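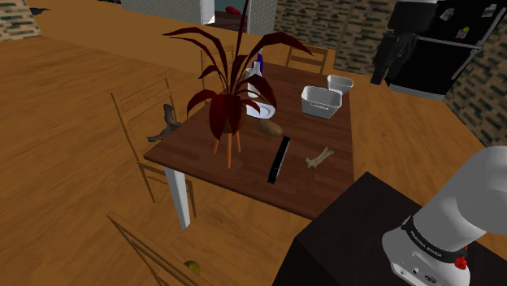 How long does it take to learn to keep the score at a cricket match?

For me it took one summer of Saturdays, and in the first weeks I made a mistake in almost every over.

21 May 2020

There is no cricket at Olton this month, so I have taken my old scorebooks out of the drawer and I am reading them in the evenings. It is a strange kind of reading. I see a row of dots and I remember that it was cold and that our opening batsman would not run. I see a crossed-out figure and I remember an argument.

I did not grow up with this game. In my country we have football and handball, and when I came to England I believed that cricket was something people watched while they were sleeping. My neighbour played for the Olton second team and one Saturday their scorer was ill. He asked me because I am good with numbers. I told him that I didn't know the rules, and he answered that this was better, I would have no opinions.

The book we use is a Sasix, the long green one with the metal rings. On the left page you write the batsmen and on the lower part the bowlers, and every ball must be written in two places, and the run must be crossed off a third place. If the three places do not agree at the end of the over, you have a problem, and you have very little time to find it, for the next bowler is already walking back to his mark.

The wides were my first enemy. I understood that a wide gives one run and that the ball must be bowled again. But if the batsmen also run, these runs are wides too, and they belong to nobody's bat but they do count against the bowler. With byes the bowler does not pay. I wrote this on a small card and kept it under the clip of the book for the whole season.

The second enemy was faces. From the boundary all men in white clothes and a helmet are the same man. Against Homance I gave 18 runs to the wrong brother. They were both tall, they had the same surname and they batted together. The other scorer, a retired lady who had done it for many years, let me finish the over and then she said very kindly, "I think yours is at the other end, dear." We corrected it with the pencil. Since that day I ask for shoes. Someone has always a coloured lace or an old pair with a yellow stripe.

My best match was the D'Amico Cup, in September, when the evenings are short and they play only 18 overs for each side. We needed 2 from the last ball. The batsman hit it to the deep and they ran one, and then they turned, and there was a throw and much shouting. I looked at the umpire and he looked at nobody. Then he walked to his colleague and they talked. I held my pencil above the paper and I did not write anything, which I think is the most professional thing I have done in my life. It was given not out. I raised my arm so that he knew I had seen his signal, and only afterwards I noticed that I was standing.

At the end of that season I added all the pages together. We made 2788 runs, extras included, and the total agreed with the bowling figures of the opponents on all pages except one. The page that doesn't agree is from May. I looked for the missing run last night again, with tea and a ruler, and I believe it is a leg bye in the second over after the drinks, but I am not sure.

If your club needs a scorer when the game comes back, please try it. You need two pencils, a good rubber and a warm coat, also in July. Sit next to the other scorer and say the score aloud after each over. She will tell you if you are wrong.

Tomorrow I continue with the next book, the one that was left in the rain.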